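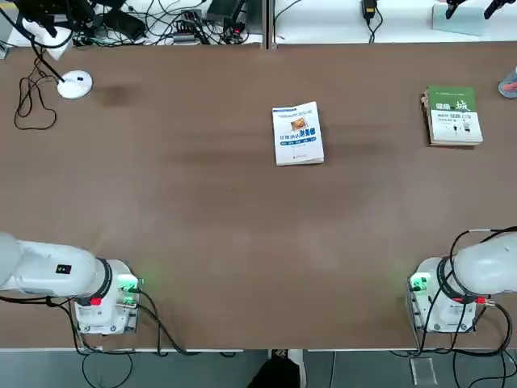 I have quit another book. It was a good one, by all accounts, 560 pages about the draining of the marsh at Girnness, and I got as far as the second pump. I used to finish everything. I finished things the way some people finish the rice at a buffet, out of a vague idea that somebody was keeping score. My picture of reading was a big brown tabletop with two books lying on it and a small lamp off at one side, and nothing else in life to do but get to the end of the first one and reach for the second. What I have is a nightstand with a leaning tower on it, and a phone on top of the tower.

The marsh book came from Bodnár, the used bookstore in Camton, where I go once a month to feel like a better person. They price in pencil on the inside cover, and if you bring a book back within the month they give you half of it in store credit. I've learned more about my own character from that policy than from anything on the shelves. My credit slip is now long enough to use as a scarf.

I should say that I come from finishers. In our house you did not leave a book, a casserole or a church service in the middle. I once read all 2,004 pages of a family saga called The Salt Tenants over one winter because an aunt had given me the set and would be asking. She did not ask. I brought it up myself in November, at some length, and she told me she'd stopped when the horse died. The horse dies in the first volume.

You would think that would have cured me, but I went on for years. I had a system where I'd promise myself a chapter of something good for every 20 pages of something worthy, and what happened is that I read one good book extremely slowly and resented it.

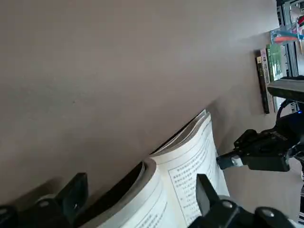
The trouble with quitting, once you allow it, is knowing when. Every reader I know has a rule and every rule is a little bit insane. Give it 50 pages. Give it 100 minus your age, so that as you get older you're allowed to be ruder, which I do like. Give it until the first dream sequence. Mine, for now, is that if I pick the book up three nights in a row and have to go back to find out who is talking, we're done. I don't make a speech. I take out the bookmark (a receipt, always a receipt) and the book goes in the bag by the door.

The bag by the door is where the guilt lives. I can quit a book in a second, but it can take me weeks to carry it to the car. I've pulled things back out of there, too. There was a novel set in a ferry terminal that I'd dumped twice, and the third time I opened it somewhere past the middle, purely to see if it got any better, and it was terrific. I never did go back for the beginning. As far as I can tell the beginning was about parking.

I also tried quitting with technology. There's an app called Plovov that keeps track of what you're reading, and when you drop something it wants a reason from a menu. The choices were along the lines of "too long," "too slow" and "not for me." I wanted one for "it was raining and then it stopped." After I'd dropped 10 in a row it sent me a little badge with a snail on it. I don't know if that was meant as encouragement. I dropped Plovov too, and it asked me why.
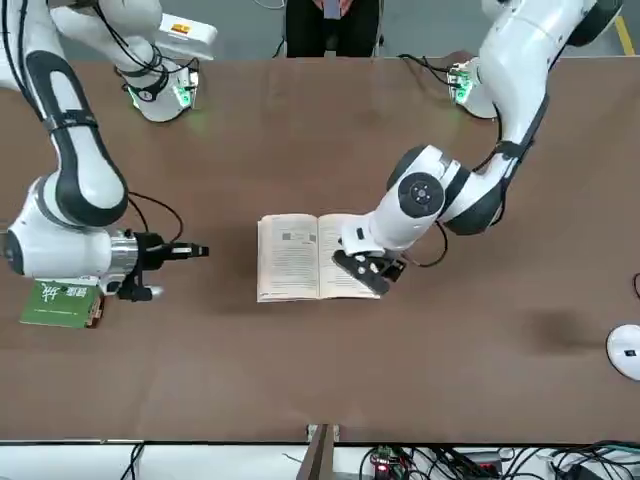 Do I feel bad about the ones I never finished?

Mostly about the short ones. A long book understands. It has seen people leave before, it has a list of characters at the front like an apology, and when you bail out partway you can tell yourself you've still read a whole book's worth. A skinny little novel you could get through on one bus ride is different. I've abandoned a few of those with only a handful of pages to go, and I couldn't tell you what came over me. I'd had enough, and so, nearly, had the author.

The other thing I've noticed is that quitting has made me a worse liar and a better guest. When somebody brings up a book I bailed on, I used to nod and say the ending was interesting. Now I say I stopped, and ask how it comes out, and they're delighted. People love to tell you the end of a book. I've had whole third acts delivered to me over potato salad, with voices, and some of them were a lot better than what I later found when I looked.

So if you know what happens with the marsh, I'm all ears. The last I saw, they had ordered the second pump and the mayor was against it. It's going back to the store on my next trip, when I'll be picking up something thinner, or possibly the sequel.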